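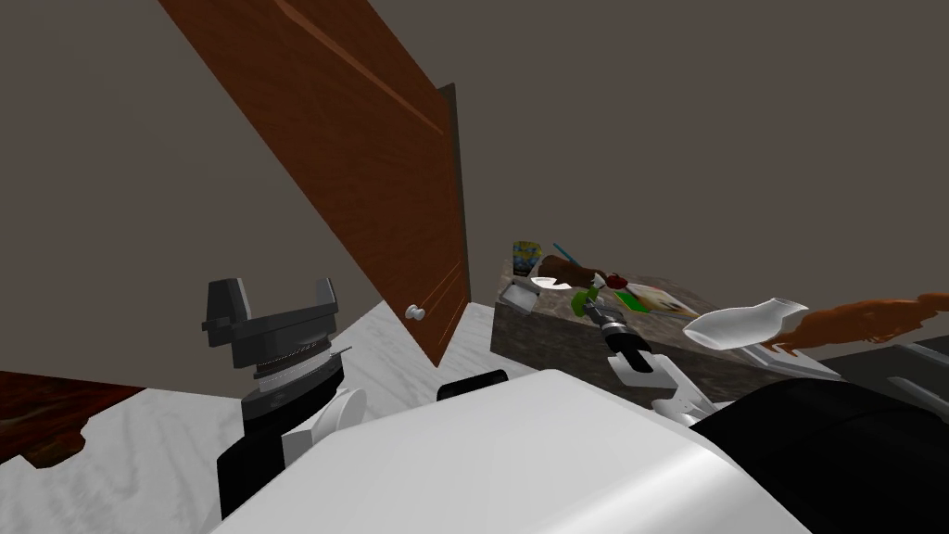 遥操作示教工位开工前检查表(仿真与主手端)

地点:Trindby 二楼示教间
日期:2021年7月23日
检查人:Hashini Liyanage
复核:Florante Sebastian
任务:厨房台面取放,双臂,远程示教
场景包:Gorkis 厨房,带门版本

结果写“合格”“不合格”或“待办”,有备注的写在同一项下面。

一、操作员与座位

1. 操作员已签到,本班由 Oranuch Ruangrit 操作。合格
2. 座椅锁定,脚踏开关在脚下能踩到底。合格
备注:踏板线从椅轮旁边过,已用线槽压住。
3. 急停按钮伸手可及,按下后主手断力。合格
4. 戒指、手表、长挂绳已取下。合格
5. 连续示教不超过53分钟,到时换人或休息。待办
备注:计时器没电,先用墙上的钟。电池已向 Nusrat Wickramasinghe 申领。

二、主手与通信

6. 左右主手回零,关节无异响。合格
7. 左右通道没有接反。合格
备注:先动左主手,看画面里左臂跟着动,再试右边。4月那次接反以后,这一项不许跳过。
8. 夹爪扳机行程完整,松手后夹爪张开。不合格
备注:右扳机回弹慢,松开后夹爪停在半开位置。拆开清理后重测3次,均正常,改为合格。弹簧是 Munasinghe 的旧件,下次保养时更换。
9. 断开网线,手臂应停在原位,不得继续走。合格
10. 重新连线后须踩踏板才能恢复跟随。合格

三、场景与视角

11. 场景加载后,门、台面和台上物品都在,没有物品穿进台面。待办
备注:台面右侧几件东西挨得很近,从这个视角看不出有没有互相穿插。请 Raimo Turunen 打开碰撞显示再看一遍。
12. 操作员视角能看到两只夹爪。合格
备注:机身白色外壳占了画面下方中间一大块,右下角又有黑色臂段。操作员若看不清台面近侧,应先停手调视角,不要凭感觉往下探。
13. 门的开合范围内没有手臂。待办
备注:门板在画面里斜得厉害,左臂离门多远不好判断。示教开始前先把左臂收回,再读一次关节数值。
14. 左夹爪起始状态为张开、空载。合格
15. 右夹爪靠近台面时,速度上限设为低档。合格
备注:夹爪尖端处有一个亮绿色小件,后面就是台面上的其他物品。接近时走慢些,碰到旁边的印刷图案扁平件,本条作废重录。

四、录制

16. 磁盘剩余空间够本班使用。合格
17. 每条录制开始前,双臂停稳2秒。合格
18. 失败的示教要标“失败”,不得删除。合格
备注:上一班有两条没标,已经补上。
19. 录制文件能在 Vitell 回放工具里打开,动作与画面同步。合格
20. 任务说明念给操作员听过,操作员复述无误。合格

五、复核意见

第11项和第13项没有结论之前,可以练习,不录正式数据。第5项换好电池即可关闭。第8项同意改为合格,但交班时要告诉下一班操作员右扳机的情况,由下一班再测一次。

左臂收回后的关节数值请写在交班本上,不要只写“已收回”。

Florante Sebastian 已阅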